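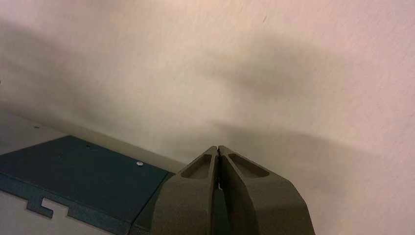 Arm stops near enclosure wall with fault 358, and leads on the task board are displaced when it restarts

Posted in: Robots and Automation > Faults and Safety

Skavholm Training Lab
Original poster

Our department operates a two-arm bench cell inside a white enclosure. The arms work on a task board fitted with push buttons, a slider, toggle switches, a rotary dial and a group of test leads. The controller is a Multov unit and the motion program was written in-house.

For most of the year the cell ran without incident. Since April we have had a recurring stop. At the end of a sequence the program closes the fingers and sends the arm to a waiting position behind the board. On some runs the arm passes the waiting position and continues toward the wall until the controller reports fault 358, which the manual lists only as "position deviation, axis group." The drives are then disabled and the operator must acknowledge the fault at the panel.

The log holds 2549 completed sequences. The first stop was recorded at sequence 476, and there were long intervals without a repeat after that. The stops have become more frequent in recent weeks. We have found no mark on the wall, and the fingers do not appear to be bent.

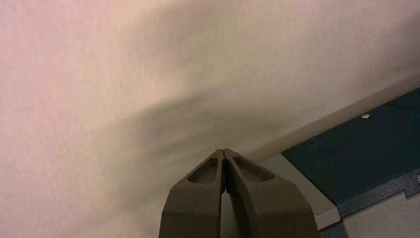 The wall clearance at the waiting position was set at some 40 millimeters when the cell was commissioned. We have no record of it being checked again. The enclosure was moved once for floor work and returned to its taped outline.

There is a second matter, and it is the one our safety office has asked about. When the fault is acknowledged, the arm begins its return move at once, at full program speed. On two occasions it crossed the area above the test leads on its way back and a plug came out of its socket. No person was inside the enclosure either time. An operator could, however, reasonably have been reaching in to straighten a lead. 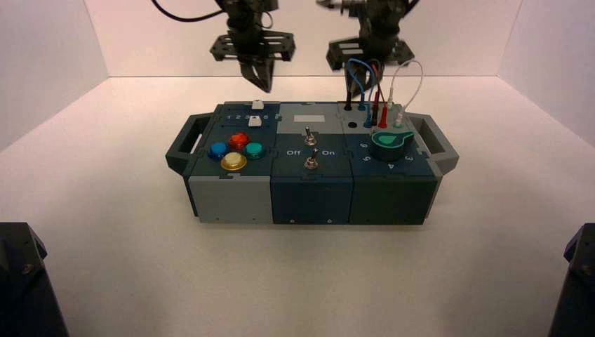 Task board in the enclosure. The fingers at right are down among the test leads.

We would be grateful for advice on the following points. Is fault 358 more likely to come from the program or from the mounting? Is the immediate return after acknowledgment a normal behavior? May the cell remain in use for classes while the cause is being investigated?

We have already replaced the cable to the teach panel and reloaded the program from backup. Neither step made a difference.

Hinrichs Test Services
Member, accepted reply

The third point should be dealt with first. The cell should be withdrawn from class use until the return behavior has been corrected. A machine that moves at program speed as soon as a fault is acknowledged presents a hazard whatever caused the fault. Isolate the power, apply a lock, and place a notice on the panel.

The immediate return is a configuration choice. On the Multov controllers we maintain, acknowledging a fault and resuming motion are separate functions, and an installer may link them to save the operator a step. Look in the recovery settings for an option that resumes the program on acknowledgment and turn it off. Restart should then require a second deliberate action, taken from outside the enclosure with the work area in view. Please have the person responsible for machine safety at your site confirm the change and sign for it. If the linked setting was part of your original risk assessment, that document will need revision as well.

With regard to fault 358, a deviation fault means that the measured position of an axis differs from the commanded position by more than the permitted amount. It does not identify a cause. We would proceed in this order:

1. With power isolated, check the bolts at the base of each arm and at the gripper bracket. Mark each one with paint pen after tightening so that later movement can be noticed.
2. Measure the distance from the closed fingertips to the wall at the waiting position, in reduced-speed mode. Compare it with the commissioning figure.
3. Check the board against its locating points. A board that has shifted will cause the grippers to meet the knob or the plugs off center, and side load on the fingers may carry over into the next move.
4. Review the blend settings on the last two moves of the sequence. If the waiting position is treated as a pass-through point, the arm is permitted to round the corner, and the overshoot grows with speed.

The taped outline concerns us. Tape is adequate for putting a cabinet back where it was, but it is a poor reference for a clearance of this size. A small rotation of the enclosure would be enough to bring one side of the wall into the path.

We would also raise the waiting position. Parking above the board keeps the fingers away from the wall altogether, and the return path can then be planned to rise clear of the leads before it moves sideways.
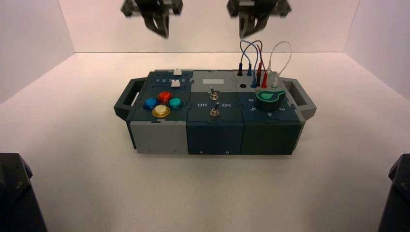 Both grippers raised above the back half of the board.

Please keep the fault log. Do not clear it when the program is reloaded.

Skotitz Machine Repair
Member

We had the same number on ours. It was a loose connector. Unplug everything and plug it back in, then raise the deviation limit a little if it still trips. Ours has not stopped since.

Hinrichs Test Services
In response to Skotitz Machine Repair

Reseating the connectors with the power isolated is a fair suggestion and may be added to the list above. We must advise against raising the deviation limit. The limit is the function that brought the arm to a stop near the wall, and a higher value would allow it to travel further before stopping.

Skavholm Training Lab
Original poster

Thank you for these replies. The cell has been locked off. The resume option was indeed turned on in the recovery settings and has now been turned off, pending review by our safety office.

Fingertip clearance at the waiting position measured less than half the commissioning figure on the right side, while the left side was close to the original value. This points to rotation of the enclosure. The base bolts were tight, although one bracket bolt on the right arm took a quarter turn. We also found that the final move was set to blend – a setting that appears in the backup copy, which explains why reloading it had no effect.

The enclosure will be fixed to the bench with angle brackets and the waiting position will be moved above the board. We will run the sequence at reduced speed, with the doors closed and no class present, before asking for the lock to be removed. The fault log has been copied and retained.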